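Jandholm Institute Reports Gains in Robot Learning From Hand-Held Demonstrations

Study finds that short views of the bare work surface help a robot judge when to close its fingers

JANDHOLM, 14/06/2019 — Researchers at the Jandholm Institute for Applied Robotics today released the results of a study on teaching robots everyday tabletop tasks from demonstrations recorded with a hand-held gripper. The method, named Cunia, allows a person to carry out a task with the gripper in hand while a camera mounted on the tool records the work from the point of view the robot will later have.

The study was led by Fidelina Correa, head of the Institute's manipulation group, together with Efraín Chávez and Zuzanna Walczak. It addresses a common fault in systems trained on recorded demonstrations. A robot that has learned only from recordings in which an object is always close at hand will often close its fingers too early, or close them on nothing.

The team collected 600 demonstrations of simple tasks, among them picking up cups, moving folded cloths and setting down small boxes. Of these, 485 were used for training and the remainder were kept back for testing. In one version of the training set, each recording began at the moment the fingers neared the object. In the other, the recording also kept the seconds before that moment, when the gripper was held open over the table with nothing between its fingers.

Robots trained on the longer recordings made 67 percent fewer early closures than those trained on the shorter ones. The number of demonstrations was the same in both cases, and no change was made to the learning software.

"Those opening seconds were being cut as wasted footage," said Correa. "They show the system what an open hand over a plain surface looks like, how the shadow of the fingers falls, and how the grain of the wood looks when there is nothing to pick up. We now ask everyone who records for us to leave them in."
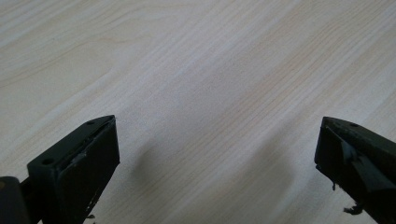
Photo: Jandholm Institute for Applied Robotics / Manipulation Group

Shadow proved to be an important part of the result. The soft gray area that the fingers cast on a pale tabletop changes in shape and sharpness as the tool is lowered, and the trained system appears to use it as a cue for height. When the researchers evened out the shadow in the test recordings, the benefit of the longer footage fell sharply. Patterned surfaces were a second point of interest. Curved wood grain was at times read as the rim of a thin object by systems trained on the shorter recordings — an error seen far less often with the full footage.

The group also looked at wear on the tool. The black fingers pick up scuffs and chipped edges, and these marks are in view throughout a recording. Walczak compared demonstrations made with new fingers and with worn ones and found that a training set containing both gave steadier results than either alone. The Institute has therefore ended its earlier practice of replacing fingers at the first sign of surface damage.

Testing was carried out on 2 robot arms at the Institute's Morris laboratory. Brayan Llanos, who managed the tests, noted that all of the surfaces used were flat and most were light in color. Glass, polished metal and very dark tables remain to be studied.

The next stage of the work will be conducted with Vurkuvholm, an equipment maker that will supply a revised finger design. Recording with the new design is planned to begin in November, under the direction of Edivaldo Vasconcelos.

The written report and the recording guidelines are available on request from the Institute's communications office.

About the Jandholm Institute for Applied Robotics

The Jandholm Institute for Applied Robotics conducts research on robot handling, sensing and learning for use in homes, workshops and light industry.

Media contact: Communications Office, Jandholm Institute for Applied Robotics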